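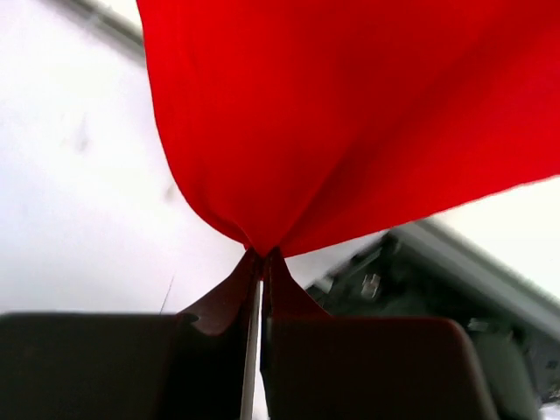
Dustgate House
Shared Laundry and Linen Rooms: Safety Inspection Checklist, with Comments
Issue 3, June

Scope

This checklist covers the ground-floor laundry, the linen store beside it and the short passage leading to the rear exit. It does not cover the boiler room, which has its own record. The inspection was carried out at 18:00 with the laundry in normal use. Each item is marked Satisfactory, Action Required or Not Inspected. An item marked Action Required stays open until it has been checked again by the site office.

Section A. Access and escape

A1. Passage to rear exit clear along its full length.
Action Required. A drying rack and a folded pushchair had been left against the wall on the linen store side. Both were moved during the inspection. Residents are reminded that the passage may not be used for storage at any time, including overnight.

A2. Rear exit door opens fully and closes without help.
Satisfactory. The Fostik door closer was adjusted after the last inspection and the door now latches.

A3. Emergency lighting tested.
Satisfactory.

A4. Floor free from trip hazards.
Action Required. The edge of the rubber mat in front of the second washing machine has lifted. The mat is to be replaced. Tape is not an acceptable repair.

A5. Exit signs visible from the laundry doorway.
Satisfactory.

Section B. Washing machines and water supply

B1. Hoses free from bulges, cracks and sharp bends.
Satisfactory, except machine 3, where the inlet hose presses against the wall. The machine is to be brought forward and the hose checked again.

B2. Isolation valves labelled and within reach.
Action Required. The label on the cold supply valve has worn away. A new label has been ordered.

B3. Floor drain clear.
Satisfactory. A small amount of fluff was removed from the grating.

B4. Door locks hold until the end of the cycle.
Satisfactory on all machines.

B5. Hot water temperature at the hand basin.
Recorded at 41 degrees. No action needed.

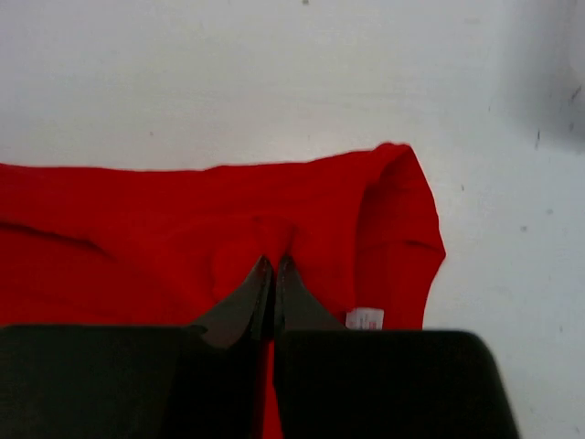 One resident wrote in the comments box that the basin is the only place on the ground floor to rinse out a stained garment by hand, and asked whether the plug could be put back. The chain has been missing since before the last issue of this list, the comment continued, and people have been blocking the waste with a flannel, then walking away with the tap running.

Response from the site office: the point is accepted. A plug and chain will be fitted, and the overflow will be tested on the same visit. Until then the basin must not be left unattended while the tap is on. The flannel found under the basin has been thrown away.

Section C. Tumble dryers

C1. Lint screens clean and undamaged.
Action Required. Both Magnusson dryers had lint on the screen from an earlier load. Screens are to be cleared by each user before and after drying. A tear was found in the lower corner of the screen in dryer 2, and that dryer has been taken out of use until a new part arrives.

C2. Exhaust ducts connected and free from crushing.
Satisfactory.

C3. External vent flaps move freely.
Not Inspected. The outside wall could not be reached because of scaffolding. This item is carried forward.

C4. Notice on unsuitable items displayed.
Satisfactory. Items that have been in contact with cooking oil, paint thinner, petrol or wax must not be put in a dryer, even after washing.

C5. Cooling period completed before unloading.
Comment: several users were seen to stop the machine early and leave the load in a heap. Warm cotton should be taken out, shaken and spread or folded without delay. Tightly packed laundry holds heat for a long time, and fires have been known to start in piles left in baskets. 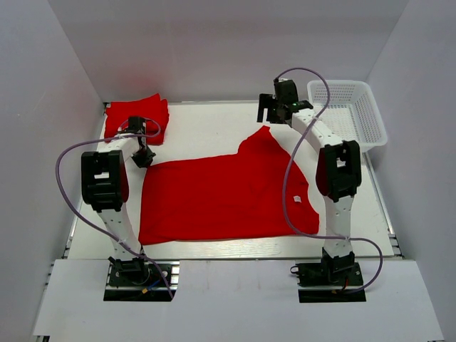
Where a load cannot be collected promptly, the cycle must be allowed to run to its end. The site office will not remove laundry from a dryer that is still running, and residents should not do so for one another.

C6. Dryers switched off at the wall when the room is locked.
Satisfactory.

Section D. Detergents and other substances

D1. Dosing unit secure and free from leaks.
Action Required. The Jinato unit had a sticky deposit under the left outlet. It was wiped down. If the deposit returns, the seal is to be changed.

D2. Safety data sheets available.
Satisfactory. They are kept in the wall pocket by the light switch.

D3. No unlabelled bottles.
Action Required. A drinks bottle containing a blue liquid was found on the window ledge and was treated as hazardous waste. Decanting into food or drink containers is forbidden under the house rules.

D4. Bleach stored away from acid-based descaler.
Satisfactory.

D5. Eyewash within date.
Satisfactory.

Section E. Linen store and folding area

E1. Shelves fixed to the wall and not overloaded.
Satisfactory. The heaviest bedding has been moved to the lowest shelf, as requested in the previous issue.

E2. Clear space kept below the ceiling and around the heat detector.
Action Required. Spare pillows had been stacked too close to the detector. They have been brought down.

E3. Step stool in good condition.
Satisfactory. The rubber feet have been renewed.

E4. Iron and lead.
Satisfactory. The iron was unplugged and standing upright on its rest.

E5. Unclaimed clothing.
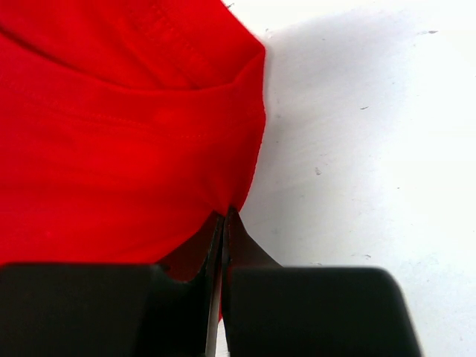

Unclaimed items are to be folded, bagged and placed on the marked shelf, with the month written on the bag. They are not to be draped over pipes, heaters or the backs of machines. Bags that pass the holding period stated in the house rules will go to the clothing bank.

Comment: bags from the winter are still on the shelf without a label. The site office will deal with these before the next inspection.

Section F. Items carried forward

C3, external vent flaps, once the scaffolding is down.
B1, hose on machine 3, after the machine has been moved.
C1, replacement screen for dryer 2.
Basin plug, chain and overflow test.

Comments on this issue may be left in the box outside the laundry or handed in at the site office.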